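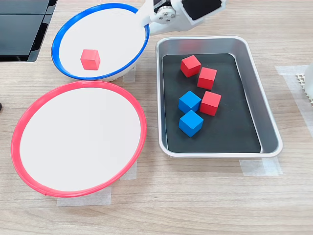

Water, rinse and rack: a conversation about washing plates for a living

9/15/26

Zikberg hires out tableware and washes it. The washing is the larger part of the work. Crates go out to schools, works canteens and wedding marquees, and come back with whatever was on the menu dried onto the contents. The operations manager, who asked to be identified by job title only, has run the wash hall since it moved to its present site, and agreed to go through the process from goods-in to dispatch. We began with water, at the manager's insistence.

"People ask about the machine first, or the detergent," the manager said. "I would ask for a water report. If you tell me the hardness, the total dissolved solids and the chloride, I can tell you most of what will be wrong with your glasses."

The supply to the site is a blend. In winter it is drawn mostly from a reservoir, and from early summer the proportion of borehole water goes up. The change shows on a conductivity meter fitted to the incoming main. In February the reading was 871 microsiemens per centimetre. At the end of the summer it was 1076.

"That is the same tap, the same pipe, and nothing on site has been touched. If you set your dosing in February and leave it, by August you have a film. The customer rings up and says the glasses are dirty. They are perfectly clean. What is on them is what was in the rinse water when it dried."

Hardness and dissolved solids are often treated as the same thing, and the manager was firm about separating them. A softener exchanges calcium and magnesium for sodium. It stops limescale, protects the heating elements and allows less detergent to be used. It does very little to the total amount of dissolved material, so a softened supply can still leave marks. The marks are different in kind: sodium salts wipe off with a damp cloth, where scale needs acid.

"I do that test in front of customers. Wet thumb on the glass. If the mark goes, it is salts. If it stays put, try a drop of descaler. If it stays after that, you are looking at etching, and you can stop trying."

Zikberg softens all the water used for washing. The final rinse for glassware goes through a further reverse osmosis stage, supplied by Tarkero. Plates are rinsed in softened water only. The manager regards osmosis water on plates as a waste, as roughly a quarter of the feed is rejected to drain and the eye does not pick up on a plate what it picks up on a wine glass.

The softener is a twin-column unit, one column working while the other regenerates. The target at the outlet is 2 degrees of hardness or lower. It is checked by hand at the start of each shift with a drop test, in addition to the automatic reading.

"The automatic one has been wrong. It failed low, so it went on reporting soft water for a good while after the salt had bridged in the brine tank. You get a crust across the top and a hollow underneath, and from above it looks full. Now we put a broom handle through it. It is in the written procedure as a broom handle."

From water we went on to soil, the trade's word for anything on a plate that should not be. Starch is the one that concerns the manager most. Protein and fat are dealt with by alkali and heat. Starch gelatinises, spreads into a thin layer, and dries clear. After a single wash the layer cannot be seen. After a season of washes the plate turns dull, and an iodine solution wiped across it goes blue-black.

"Every new starter gets shown the iodine. They look at a plate, they tell me it is clean, and I wipe it. Potato, rice and pasta are the usual sources. Porridge is worse than all three."

The remedy is a periodic starch strip, in which the stock is soaked in a stronger alkaline solution before a normal wash. Prevention is cheaper. The pre-rinse should be cool enough not to cook the starch and protein on to the surface, and it should come before anything else. Many kitchens use hot water at this point in the belief that it helps. 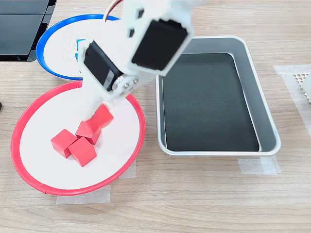 The conveyor machine is a Rokell, bought second-hand and rebuilt before it was put to work. It has a pre-wash zone, two wash tanks, a pumped rinse, a fresh-water final rinse and a drying tunnel. Water moves against the direction of travel, so the cleanest water meets the cleanest plates and is then passed back to the earlier tanks. The manager's opinion of the machine is that it is well made and badly documented.

"The drawings show spray arms that are not on ours. There is a valve on the rinse line that is not on any drawing. We worked out what it does by shutting it."

Contact time matters more than the catalogue suggests. A conveyor is sold on its hourly capacity at maximum speed, and at maximum speed very little that has been standing overnight will come clean. Zikberg runs it slower and has marked the dial with paint. Going faster to clear a backlog brings a higher rewash rate, and the time is lost again at inspection.

Detergent is dosed by conductivity in the first main tank. The difficulty is that the controller cannot distinguish detergent from anything else that conducts. When the supply changes in the summer, the controller sees a higher reading, assumes there is detergent present, and doses less.

"So you get the worst combination. More minerals in the water and less chemical in the tank. The display is on its set point throughout, and everyone is happy with the display." The practice now is to titrate a sample from the tank and adjust the set point to suit. It takes a few minutes and the results go into a bound book. A spreadsheet was tried and given up when the laptop got wet.

Rinse aid was the next topic, and a shorter one. It lowers surface tension so that water leaves as a sheet. Too little and droplets remain; too much and there are streaks, and beer loses its head. The manager doses glassware at the bottom of the supplier's range and crockery in the middle of it, and has never found a use for the top.

Drying takes more attention. A heavy ceramic plate comes out of the final rinse holding enough heat to dry itself in the rack. A light plastic one does not. It has little mass, gives up its heat at once, and stays wet in the foot ring and under any rolled edge. If wet plastic is stacked and shrink-wrapped, there will be a smell by the time the crate is opened, and in warm weather there may be mould.

"Schools want plastic, for obvious reasons, and plastic is where the complaints come from. We bought the drying tunnel for it. Even then it goes to the racks afterwards and stands with air on both sides. You cannot towel it. A towel that has done one rack is a way of moving bacteria to the next."

Mixed stock raises a further problem with racking. Peg spacing is set for a certain depth of plate. A deeper plate in the same rack leans on its neighbour, and the two touch over an area the spray does not reach. The fault is easy to find at inspection, as the same crescent of soil appears in the same position on every piece. Zikberg keeps separate racks for shallow and deep plates, identified by a stamped tag. Painted marks were tried and came off in the wash tank.

Kiss, a firm a few streets away, makes the tags and also repairs the crates. There are 909 crates in circulation at present. The manager described them as the least considered item in the business. A crate spends its life on floors, tail lifts and wet grass, and is then used to carry clean crockery. They are washed in a separate machine, upside down, on a separate shift. The two flows share a doorway, which the manager dislikes and intends to alter when the lease allows.

"If an inspector asks me where the weak point is, I walk them to that doorway. Clean goes out one side, dirty comes in the other, and there is a painted line on the floor. A painted line is not a wall."

Inspection at the end of the line is done by eye, under cool white light from the side. Light from overhead flattens the surface and hides film. Chips are rejected at the rim and tolerated on the underside if the glaze around them is sound. Grey marks from cutlery are not damage. They are metal left behind on the glaze, and a mild acid cleaner will remove them, although they come back sooner on a surface that is already worn.

Asked what a small kitchen with one undercounter machine should take from this, the manager gave a short answer: scrape, rinse cool, leave gaps in the rack, and change the tank water more often than seems necessary. The filter should come out at the end of every service and be brushed under the tap. Salt should be bought before it runs out.

"And write down the date the softener was last regenerated, on the machine itself, in something that does not wash off. Ours is scratched into a strip of aluminium. We replace the strip when there is no room left on it."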